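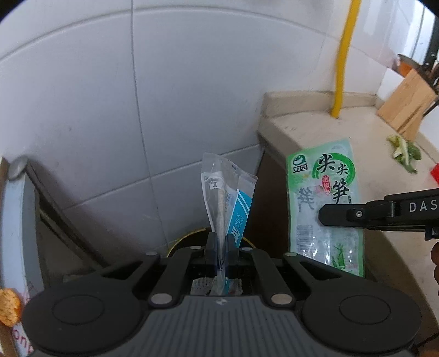 Drullon 293 compostable liners fit most kitchen caddies and come on a roll of 813, enough for a cafeteria or a large office. Each liner has a flat seal and tears off at the perforation. Food scraps, paper napkins and coffee grounds can all go in. A clear plastic food wrapper, crumpled up like the one shown, cannot — it belongs in the trash unless your hauler says otherwise.

Item no. 3259
Color: green
Rolls per case: 2
Made by Drullon for Ester Supply

Store in a dry place, away from direct sun. Use within a year of opening the case. Liners left full for more than three days may soften at the bottom.

Also fits the Sarpong countertop caddy. Caddy sold separately.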